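4.2 Footprint estimation for pedestal furniture

The occupancy layer described in Section 4.1 projects every depth return between 3 cm and the height of the mast onto the floor plane. This works well for cabinets, beds and sofas, whose outline changes little with height. It works badly for furniture that is wide at the top and narrow at the bottom, or the other way round. The projected outline is then the union of all the slices, and the planner treats floor that the base could drive over as blocked. In the Sindell scenes the effect is large enough to close off routes that a person pushing the robot by hand would take without thinking.

We therefore replace the single projected layer with a stack of three. The lowest covers the height of the mobile base, the middle one covers the folded arm, and the top one covers the mast and head camera. A cell is blocked for a given robot posture only if the part of the robot that would occupy it at that height meets an occupied slice. The three layers share one grid and one origin, so the check is a shift and a logical AND for each layer, and the cost over the single-layer version is small.

The posture is taken from the joint state at planning time and held fixed for the length of the path. We tried letting the planner choose a new posture at each node, but the search grew too large to finish within one replanning cycle, and the paths it did return folded and unfolded the arm more often than the task called for. Posture changes are now allowed only at the start of a path and at doorways, which the map already marks as separate nodes.

4.3 Test scenes and rendering

All experiments in this section use the Fasus simulator with room layouts from the Sindell set. Walls, floors and furniture are given materials at random from a fixed palette when a scene is loaded. The palette is deliberately wide. Some draws give strong contrast between floor and furniture, while others place dark furniture on dark walls, where the edge detector in the perception front end has little to work with. Geometry is unaffected by the draw, so any change in the estimated footprint between two draws of the same layout can be put down to perception alone.
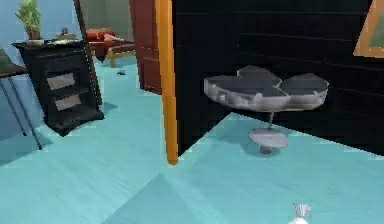 Depth is rendered at the same resolution as colour and then degraded. We add noise that grows with the square of the distance, drop returns at grazing angles, and remove a band of pixels along each depth edge to mimic the shadowing found in stereo sensors. The last of these matters most for slender stems. At the far end of the working range a stem can lose all of its pixels, leaving a table top that appears to float above its base. The slice stack handles this case without special treatment, as the top and the base fall in different layers and neither depends on the stem for its outline.

Doors are simulated as hinged bodies but are held still during an episode. The angle is drawn once at reset. A half-open door is in some respects the hardest object in the set: it is thin when seen edge-on, it narrows the passage by an amount that depends on the angle, and the free space behind it cannot be seen until the robot has moved past the free edge. Darkier, the planner we use as a baseline, treats unseen cells as free with a fixed penalty. We keep this rule so that the two systems differ only in how seen cells are handled.

4.4 Procedure

Each episode begins with the robot at a random free pose and a goal pose in the same room or the next. The robot is given no prior map. It builds the layers as it moves, and replans whenever a new slice blocks the current path or when two seconds have passed, whichever comes first. An episode ends in success if the base comes to rest within 10 cm of the goal position and 10 degrees of the goal heading. It ends in failure on contact with any object, or on reaching the time limit.

We ran 1,822 episodes over 43 layouts. Every episode was run twice from the same seed, once with the single projected layer and once with the slice stack. The controller, the speed limits and the inflation radius were the same in both cases. Of the 43 layouts, 17 contain at least one object whose lowest slice is less than half the area of its full projection. We refer to these as the overhang subset and report them separately.

4.5 Results

On the layouts outside the overhang subset the two methods return nearly the same paths. Small differences arise where a chair leg falls near a cell border and is counted in one layer only, but they do not change the success rate in any way we could separate from the spread between seeds.

Within the overhang subset the picture is different. The single layer failed to find any path in 26 episodes where the slice stack reached the goal. In most of these the blocked passage ran between a pedestal table and a wall, and the base could pass under the rim of the table top with the arm folded. The reverse case, in which the single layer succeeded and the stack did not, also occurred, though less often. It was caused in each instance by contact between the folded elbow and the rim. The middle layer had been cleared by the edge-pixel removal described above, and the planner took the gap for free space.

We tested a simple remedy, which is to inflate the middle layer by one further cell wherever a depth edge has been seen in the last ten updates. This removed the elbow contacts but also gave back part of the gain, as the narrowest passages closed again. A better answer would be to carry the uncertainty of each edge through to the planner. Begović smoothing, which we apply to the lower layer to suppress speckle, cannot be used for this purpose in its present form – it averages across the very edge whose position is in doubt.

The material draw had a weaker effect than we had expected. Footprints estimated in dark-on-dark draws were slightly larger than those in high-contrast draws of the same layout, and the difference was confined to objects standing close to a wall. We traced it to the segmentation step, which joins the wall and the object into one region and then closes the small gap between them. Turning off the closing operation restored the gap at the price of more speckle in the lower layer.

4.6 Limits of the test

The simulated table tops and rims are rigid and level. Cloths, trailing cables and plants that hang below the edge of a shelf are absent from the Sindell layouts, and a slice stack with fixed heights would handle them poorly. The slice boundaries themselves were set by hand from the dimensions of one robot and have not been tuned. A robot with a lower arm mount would need a different division, and possibly a fourth layer. Contact is also scored more harshly than it would be in a home, where a light brush against a cushion would not count as a failure.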